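Pesquisar no fórum... Buscar Busca avançada

Bancada de granito preto: arrependimento ou implicância minha?

marmota_do_sul
Pessoal, vou reformar a cozinha em março e empaquei na pedra. Quero granito preto desde 2008, quando vi um na casa da minha tia, e agora minha cunhada diz que é "a pior escolha possível" pra quem cozinha todo dia. A marmoraria Sotelo me passou um preto liso e um com pontinhos claros, diferença de 480 reais no total. Vale a pena? Mancha? Socorro!

brendaecheverria
Tenho o de pontinhos e amo, viu. O liso mostra tudo: dedo, farelo, gota de água que secou. No meu, com esses brilhinhos, dá pra receber visita sem passar pano antes kkk. Olha aí a região da pia: 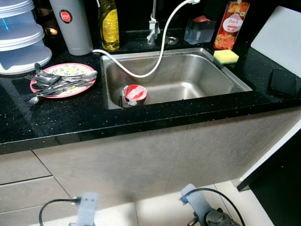 Minha pia de inox no granito preto salpicado

Calcário da água marca, sim, mas marca em qualquer pedra escura. Pano quase seco com uma gota de detergente neutro e pronto.

tio_da_silicone
Discordo da Brenda. Trabalhei 17 anos com pedra e preto com brilho é trabalheira, com pontinho ou sem. Cliente reclama de halo perto da torneira, aí passa vinagre, aí estraga o polimento e liga pra mim. Se faz questão de escuro, pede acabamento escovado e usa um impermeabilizante bom. O da Gretevier eu apliquei muito, aguenta até 5 anos se a pessoa não esfregar com saponáceo.

brendaecheverria
Ué, mas eu nunca passei vinagre! Quem passa vinagre em pedra merece o halo, desculpa. E escovado junta gordura nos poros — minha mãe tem e vive de escovinha na mão.

consuelo.zapata
Entrando na briga. Pra mim o problema do preto nem é limpar, é a luz. Cozinha com janela pequena vira caverna. Aqui em casa, de noite, tudo que fica em cima da bancada some na sombra, só se vê o que é colorido. Resolvi com fita de LED embaixo do armário (comprei da Forby, luz neutra) e mudou a minha vida.

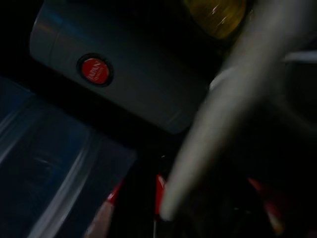

Cilindro cinza, detalhe vermelho e muita sombra

marmota_do_sul
Consuelo, minha janela é minúscula!! Não tinha pensado nisso. E a cuba, vocês preferem embutida por baixo ou sobreposta? O rapaz da Sotelo disse que tanto faz.

tio_da_silicone
Tanto faz pra ele, que não vai raspar sujeira da borda. Por baixo, sempre. E cobra dele a vedação, porque é ali que dá infiltração.

consuelo.zapata
Com isso eu concordo. Só confere o tamanho da cuba com a sua maior panela na mão. Fui na loja da Brorkbridge num domingo com a minha caçarola debaixo do braço, o vendedor achou graça, mas coube certinho.

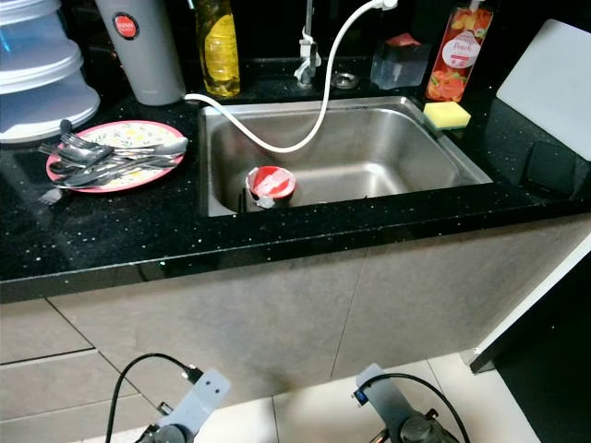 Resumo até agora (editado por marmota_do_sul)

Pedra: estou pendendo pro de pontinhos, 2 votos contra 1, se é que a Consuelo votou.
Luz: LED embaixo do armário, já pedi orçamento.
Cuba: por baixo, e vou levar a panela de pressão pra loja.
Vinagre: proibido.

tio_da_silicone
Meu voto continua sendo contra, deixa registrado. E pede pro marmorista uma sobra da pedra pra testar em casa. Pinga óleo, café, limão, deixa uma noite e olha de manhã, com luz de lado.

consuelo.zapata
Não votei em nada, hein. Se fosse minha, era cinza claro.

brendaecheverria
Cinza claro com a minha família tomando café em pé? Nem pensar. Marmota, quando instalar volta aqui e posta foto!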